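How does a zoo vet help a sick animal?

Last updated: Jun 5, 2024
12 shares | 4 comments

When you feel sick, you can say "my ear hurts." An otter can not say this. So how do people in a zoo know that an animal is not well?

First, the keepers look. They see the same animals every morning, and they know what is normal for each one. At Cleterstead Zoo there is an old tortoise with the name Grado. In December he stopped eating his greens, and he held one front leg in a strange way. The keeper wrote it in the day book and called the vet.

Then the vet comes to check. Grado weighs around 200 kilograms, so it is not possible to put him on a small table! The vet went into his warm house and sat down next to him. She found a small cut under the leg. She washed it and put a cream on it.

Some animals must sleep during the check. A tiger, for example, gets a special medicine first — the vet must know its weight very well, so the amount is right. A big zoo can have 267 animals or many more, and every one has its own health book.

Medicine is often bitter. Keepers hide it in food that the animal likes. Dullell, a young bear, takes her pills in a piece of pear.
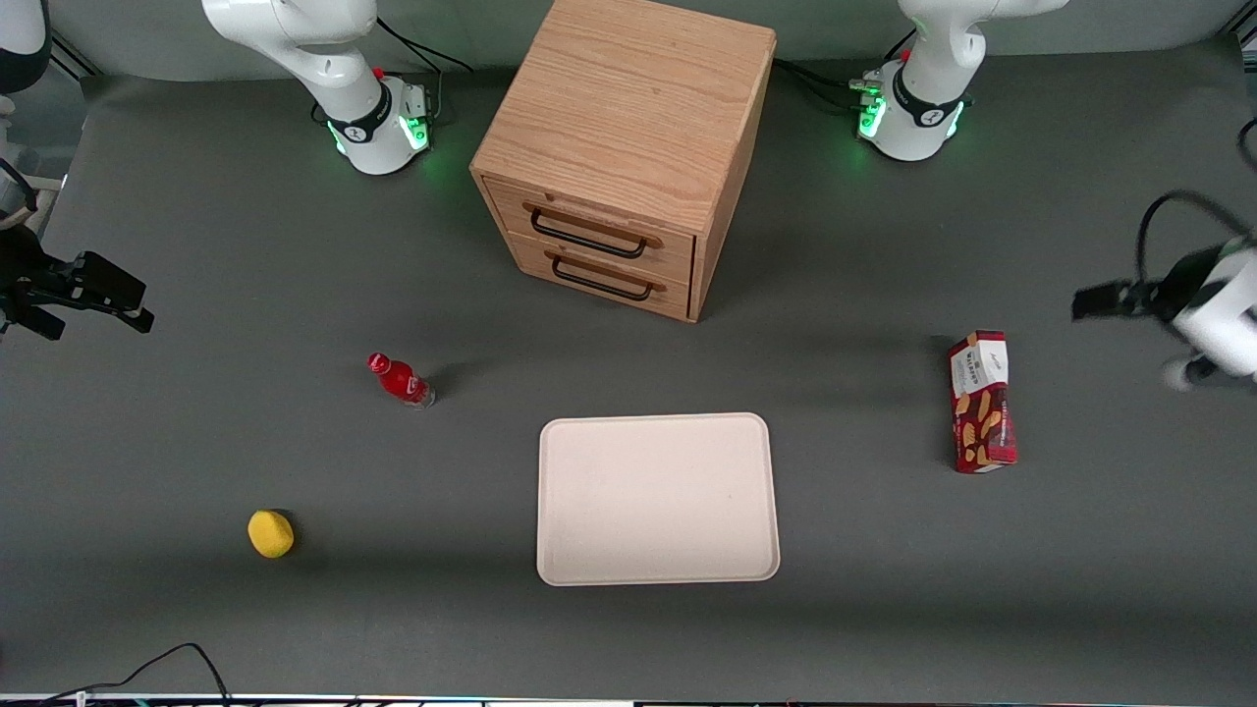
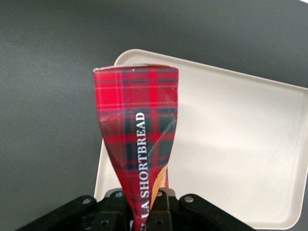
After the treatment, the animal needs rest. Sometimes it stays in a quiet room away from visitors, and the keepers bring clean straw and fresh water. If you visit a zoo and one home has a sign "resting today," please walk by softly.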